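Gratham Household Handling Program
Gallery: Work with hand-held grippers and the delayed-release fault

Hand-held grippers are used by the Gratham Household Handling Program to record how people pick up, move and put away ordinary belongings in their own homes. The recordings are later used to train robot arms fitted with the same type of finger. This page accompanies the notice on the delayed-release fault, issued in June to all operators and host households, and sets out what is known about the fault and the rules that now apply.

The fault

An operator closes the fingers of the gripper by squeezing a trigger and opens them by letting go. On an affected unit, the fingers stay closed after the trigger has been released and then spring open without warning. The delay varies from one use to the next, and has lasted up to five seconds. During that time the operator may believe that the object is stuck to the pads and may reach in with the other hand to free it. The links can then open against the fingers of that hand.

The first report came from the Plunwood site. An operator sorting small household items was lowering a jar to a shelf when the gripper failed to let go. The operator pulled at the lid by hand, the linkage opened, and the side of the thumb was pinched between two links. The skin was not broken. The operator stopped work, switched off the recorder and reported the matter to the shift desk at 3:40 p.m. The gripper was tagged and removed from use the same afternoon.

A review of 743 stored recordings followed. The review was led by Teodor Torvik of the program's equipment office. Clear signs of delayed release were found in nine recordings, all of them made with units from the Bakke series. In most of these the operator had simply waited or shaken the gripper lightly, and the object had come free. None of the operators had filed a report at the time. Several said afterward that they had taken the delay for their own clumsiness with the trigger.

Cause

The Bakke units were examined on the bench by Ronja Strömberg. In the three units that showed the fault repeatedly, the return spring had been seated one notch too low during servicing. It still had enough force to open an empty gripper, and so the units passed the check in use at that time, which was carried out with nothing between the fingers. Under load, the trigger cable could catch on the lip of its guide, and the spring was too weak to pull it clear at once.

Dust and lint made the catching worse. Homes are not workshops, and fibers from blankets, curtains and clothing collect in the cable guide over a long session. The servicing sheet called for the guide to be cleaned, but did not say how often. That omission was the program's own and has been corrected.

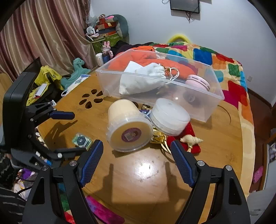

Pads and pivot pins were also examined and were found to be sound. Early suggestions that the pads had become sticky were tested by changing them for new ones, and the delay remained. Operators should therefore not wash or powder the pads in the hope of curing a slow release.

The Flosari recording software played a smaller part. It stores the position of the trigger and the opening of the fingers as separate values, and a difference between the two can be read from the file. No alert had been set up for such a difference. An alert has since been added, and a recording that contains a delay is now held back for review before it goes any further. The alert does not sound during the session itself. It cannot be relied on to protect the operator's hands.

Rules for operators

1. Test both grippers under load before each session. Close the fingers on the foam block supplied in the case, release the trigger, and watch for a clean opening. Repeat the test five times with each gripper.

2. If the fingers do not open when the trigger is released, lower the object onto the nearest flat surface and keep the free hand away from the links. Do not pull at the object.

3. Where two grippers are in use, do not use one to pry open the other.

4. Wait until the fingers have opened, put the gripper down and end the recording. Tag the unit, even if the delay was short and did not come back.

5. Clean the cable guide with the dry brush at the end of each session held in a furnished room.

6. Report every delay to the shift desk on the day it occurs. Reports are not used in the assessment of operators.

Information for host households

The grippers have no motor and cannot move when they are not being held. The risk of pinching is to the person using them and to anyone who places a hand between the fingers. Household members are asked to remain clear of the work surface while recording is under way, and children should not be given a gripper to hold, including during breaks. Host households may ask for a session to be stopped at any time and for any reason.

Fragile or valued items should be taken off the surface before work begins. A gripper that opens late may drop an object at a point where the operator did not mean to leave it. Damage to belongings should be reported to the program within the period stated in the host agreement, and will be handled in the usual manner.

Present position

The three faulty units remain withdrawn. The return springs of all other Bakke units have been checked against a new seating gauge, and those units have gone back into service. The empty-gripper check has been removed from the servicing sheet and replaced with the loaded test described above. The nine recordings have been kept for the equipment office and taken out of the training material, as the late opening would otherwise be learned by the robot arms as part of the task.

The wording of the operator handbook is being revised to match. Until the new edition is issued, the rules on this page take the place of the section headed "Slow or Sticky Fingers." Printed copies of that section should be removed from the equipment cases.

Questions about the fault or the loaded test should be addressed to the equipment office, for the attention of Teodor Torvik.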